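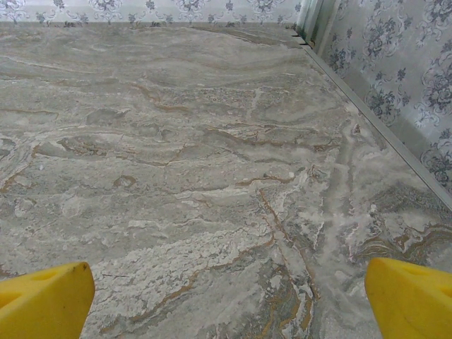 Ladwood quarry strike papers now open to readers

The records of the Ladwood quarry strike committee have been cataloged and can be read at the Fallis Labor History Library from September. The collection holds 2439 items: minute books, dues ledgers, handbills, relief lists and letters between the Ladwood local and the quarrymen's union at Ringate.

The strike began over piece rates. The company paid by finished block and deducted the cost of powder and tool sharpening from wages. When it raised the powder charge, 185 cutters and drillers stopped work, and the haulage crews joined them the same week. The relief lists show that by the second month the union kitchen was feeding 200 people a day, most of them children.

Meinir Edwards, who did the cataloging, has corrected one point in the older accounts. These treat the settlement as a defeat, as the powder charge stayed in place. The minutes record a second clause, agreed verbally and written down by the secretary that night, under which the charge was capped and a checkweighman elected by the men was admitted to the yard. The company's own wage sheets, filed in box 7, confirm the cap.

Some letters are in Romanian and come from drillers recruited in Cârstea. Valentin Ursu has translated 50 of these – the rest are listed by date and sender only.

Readers should request boxes two working days ahead. The reading room is closed on Saturday. Copies of the handbills can be ordered from Sem Koster at the front desk.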